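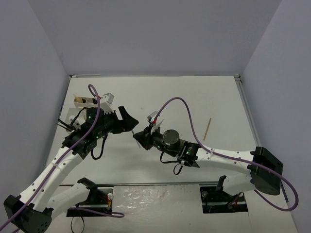 What do you learn by running two different controllers on the same pair of robot arms?

Mostly how each one behaves when the job gets fiddly. On big, easy objects they can look nearly identical, so you have to hand them something thin before the differences show up.

Skinny objects are giving two robot controllers a hard time in Skorkel

I've been following the bench trials at the Hashemi workshop for a while now, and I finally have something to report. They've spent three weeks putting the Vudum controller and the Niltach controller through the same chore — one arm picks up a thin object and passes it to the other arm. It sounds like nothing. I've passed a pencil across a desk my whole life without a thought. But watching two grippers try to agree on who has hold of a stick is surprisingly tense, and I caught myself leaning forward in my chair every single time.

The arms stay the same from one trial to the next, and so do the grippers and the table. Only the controller gets swapped. That's the part I like best about the setup, since most of the comparisons I get sent change five things at once and then pick a winner. When Niltach does better on a pass, you can be fairly sure it's Niltach and not a fresh set of fingers.
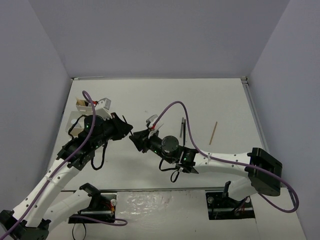

SKORKEL, January — The first proper side-by-side results are in, and they're closer than I figured they would be. In the latest block of 58 handovers, Vudum was the quicker of the pair and Niltach dropped less. Nobody at the bench was ready to call it, and I won't either.

Speed first, because that's what you notice when you're in the room. Vudum moves like it has somewhere to be. The giving arm swings in, the receiving arm is already on its way, and the two grippers meet without much of a pause. When it goes right it's lovely to watch! When it goes wrong, the receiving gripper closes a hair early, bumps the object, and the whole thing tips over at an angle. The giving gripper still has it, but now it's pointing someplace else and the second arm is grabbing at air.

Niltach takes its time. It brings both grippers in close, stops, has another look through the wrist cameras, and then finishes the move. I found the stop maddening for the first hour. By the afternoon I'd come around to it a bit, mostly because I got tired of picking things up off the table (they let me help with resets, which I enjoyed more than I should have). Niltach had three clean drops in the whole block. The workshop hasn't released the Vudum number yet because they're still arguing over whether a bump that ends in a successful grab counts as a fumble. I say it counts. They have my vote whether they wanted it or not.

The objects are cheap everyday stuff, long and narrow, and that's on purpose. A plain wooden stick turned out to be the friendliest of the bunch for both controllers. It contrasts nicely with a white table, and it isn't trying to roll anywhere. Pale, thin things are another story. Against a white tabletop a pale rod pretty much melts away in the camera view, and both controllers got cautious in ways I hadn't seen with darker objects. Vudum slowed down, which I didn't know it could do. Niltach sometimes backed off and started the approach over.

Crowding matters too. Put a couple of thin things side by side and the controller has to decide where one ends and the next begins. Vudum likes to pick a spot and commit. Niltach tries to find a gap first, and if it can't find one it'll nudge its way in from the outside. I'd have bet on the nudging to be the worse idea, and on the bench it was fine.

Then there's letting go. I had assumed the hard part of a handover was the grab, and I was wrong about that. For a moment both grippers are holding the same object, and if the giving one opens too soon the thing sags, and if it hangs on too long the two arms start pulling against each other. Vudum goes by timing. Niltach waits to feel some resistance from the other side, or that's how it was explained to me over a very bad cup of coffee. You can hear the difference, by the way. Vudum's release comes as one quick click, and Niltach's is more of a slow sigh from the motors.

A word on cameras, because I get asked. There's one on each wrist plus a fixed view of the table, and both controllers are fed all of it. The wrist views are great right up until the grippers close in, and then the gripper fingers take up a big piece of what the camera can see, including part of the other arm's gripper. Everything interesting happens in the little gap between the fingers. Niltach leans on the fixed view at that point. Vudum sticks with the wrist, and I suspect that's where the early bumps come from, though I can't prove it and the folks at Hashemi were too polite to say.

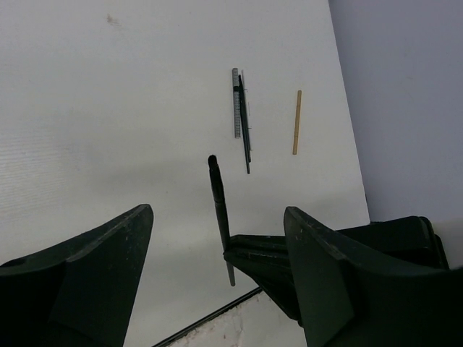

One reader wrote in after my last update to ask why anybody would bother with two arms for this, when a single arm could set the object down, turn around and pick it up again from the other side. Doing it on the table is slower, the reader admitted, but it would take the whole letting-go problem off the list, and a slow robot that never drops anything sounded like a fair trade.

I put that to the bench crew and they've tried it. It works all right for a stick. It works less well for anything with a top-heavy end, where how you hold it decides what you can do with it afterward, and laying it flat means losing that grip and having to find it again. They're going to run a set-down version anyway, with both controllers, so there's something to hold the handovers up against. Good suggestion, keep them coming.

As for what's next, the tilt of the object gets changed before the next block. So far the giving arm has mostly presented things at whatever angle it picked them up, and they'd like to force some awkward ones. There's also talk of swapping out the gripper fingers for something with a softer surface, but that would muddy the controller comparison, so it's been pushed to the end of the schedule. I'm told the bump question will be settled before then. I've asked for the full Vudum tally the minute it's done and I'll post it with the Niltach one when it comes through.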